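Search this feed
Search
Clear

Seltow Linen and Garment Services
Posts

1/ Today we are publishing a summary of what has changed for our employees during the first year of the automation program at the Skadau plant. The full report has been given to all staff. This thread covers the main points.

2/ Some background. Skadau receives, washes, dries, folds and returns residents' personal clothing for care homes and student residences. Washing and drying have been largely automatic for a long time. Sorting and folding were done entirely by hand until this year.

3/ The plant has 100 employees. Before the program began, the company gave a written commitment that no permanent position would be removed during the first year. That commitment has been kept. Three positions changed title and pay grade, all upward.

4/ The folding line, supplied by Sakach, handles flat items and simple shirts. It went into daily use in February. Staff on that line now load, inspect and clear faults. They fold by hand only when an item is rejected.

5/ Rejected items are the part of the work that employees raised most often in our meetings. Pants with elastic waistbands, fleece, and anything with gathered cuffs are still difficult for the line. These garments go to the hand tables.

6/ For this reason a second project was opened, called Subramaniam internally after the building in which it is housed. Its purpose is to record how people handle soft clothing, so that later equipment can be trained on it.

7/ Recording is done with hand-held grippers. The employee holds the tool and handles the garment with its two finger pads. Much of this work takes place in ordinary rooms, on beds and tables, with everyday bedding.
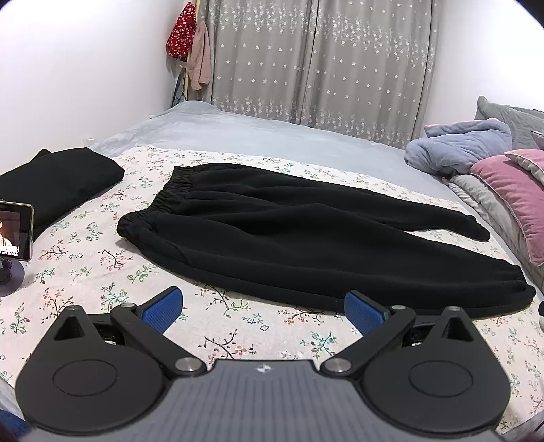

8/ WHO DOES THE RECORDING

Recording is open to any employee with six months of service. It is voluntary, and it is paid at the inspection rate, which is higher than the hand-folding rate. Applications go through the shift office and are answered within two weeks.

9/ Employees who record at home are paid for setup time as well as recording time. They choose the room. Other members of the household must agree before any session begins, and an employee may withdraw a session afterward without giving a reason.

10/ WHAT A SESSION INVOLVES

A session consists of one type of garment. The employee lays it flat, folds it, opens it out and begins again. Sweatpants are currently the largest category, followed by hooded tops and fitted sheets.

11/ By the end of November the project had accepted 1073 sessions. Sessions that were not accepted were paid in the same way as those that were. This was requested by the staff council and agreed without changes.

12/ EFFECTS ON WORK AND HEALTH

Reports of shoulder and wrist strain have gone down on the folding line. They have not gone down at the hand tables, where the remaining garments are heavier and more awkward than the average item was before. We did not plan well for this.

13/ Rotation at the hand tables has therefore been shortened. No one is assigned there for more than two hours at a time, and the tables have been replaced with models that adjust in height.

14/ The gripper brings its own strain. Several recorders told us that holding it for a long period tires the forearm. Sessions are now limited to 20 minutes, with a break after each. A lighter handle is under review – no date has been set.

15/ WHAT EMPLOYEES TOLD US

The survey in the fall was sent to all 100 employees. A majority said they understood why the line was introduced. A smaller share said they felt confident about their own job in five years' time. We regard the second answer as the more important one.

16/ Several written comments made a related point: employees who record their skill are helping to build equipment that may later do the same task. This is correct, and the company has not tried to present it otherwise.

17/ In response, the job commitment has been extended for a second year. Recorders will also receive a yearly payment for as long as their sessions remain in use. The terms are set out in the report and apply to sessions already recorded.

18/ NEXT STEPS

Training for inspection and fault clearing will be offered on all shifts, including nights. Until now it was available on days only, and night staff were right to object.

19/ No further equipment will be ordered for Skadau until the staff council has reviewed the hand-table figures. Questions about this thread may be sent to the plant office or raised at any shift meeting.

Posted December 20, 2019

Recent posts
Holiday collection times for care homes
Skadau plant: changes to the visitor entrance
Labeling residents' clothing – updated guidance
Night shift transportation: new pickup points
Inspection training: how to apply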